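Stustent Workshop Skills, Unit 8
Driving screws into plastic: notes to go with the bench session
September 24, 2020

Read these before you come in. They cover the fastening part of the unit only; gluing and heat-set inserts are in the next handout.

What the advice usually says

Most beginner guides give three rules: use a powered driver because it is quicker, pick the biggest bit that fits, and stop when the screw feels tight. I have doubts about all of them, and the third does the most damage. By the time a screw in plastic feels properly tight to someone trained on wood, the thread may already be going.

Speed is the weakest argument for a powered driver. On a single block with a couple of screws in it, picking up the tool, checking the direction and finding the right bit takes longer than the driving does. The better argument is a steady turning rate and, on tools that have one, a torque limit. If your driver has no limit, you have bought a faster way to strip a hole.

Before you start

Check that the bit fills the recess. Push it in and try to wobble it. If it rocks, change it, whatever the size printed on the shank.

Set the part on something flat. Small blocks want to turn with the screw, so hold them or clamp them. Finger pressure is enough for a starter turn and not much use afterwards.

Start the screw by hand. Turn it backward until you feel the thread drop, then forward. This matters most when the hole has been used before, as all of ours have.

Keep the driver in line with the hole. A lean of a few degrees is hard to see from behind the tool, so look from the side as well. Lamps built into the nose are sold as a cure for this. They do light up the screw head, and on pale plastic they also wash out the surface beside it, which is exactly where a hairline crack would show.

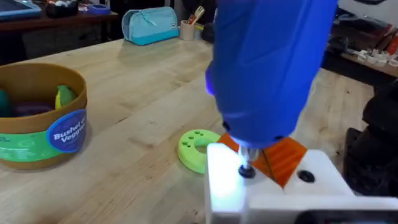 With white parts, some of last June's group switched the lamp off altogether and worked under the room light. One of them, Torres, wrote on the feedback sheet that the lamp was fine and the real trouble was the bit: a short one puts the body of the tool so close to the work that you can't see the head at all, lamp or no lamp. Torres wanted long bits issued as standard.

I am not convinced. A long bit gives a clearer view, and it also magnifies any wobble at the tip. Try both during the session and write down which gave you fewer slipped starts.

Printed parts

Treat every printed part as an unknown. Layers can split when a screw spreads them, and the outside tells you little about how solid the inside is. Rings with many small holes deserve extra care: there is less material between the holes than you would guess. Fit all the screws loosely, then snug them in turn, crossing from one side to the other.

The Pomuvden leaflet in your folder claims a printed hole can be reused 200 times. It doesn't say which plastic, which screw or how tight. Until somebody shows me the test, I'd ignore the number.

For your log

Note the bit used, the torque setting if there is one, and whether the head sat flush. If a screw keeps turning without getting any tighter, stop and mark the hole with tape. Don't move up a screw size to hide it.

Logs go in the tray outside room 19.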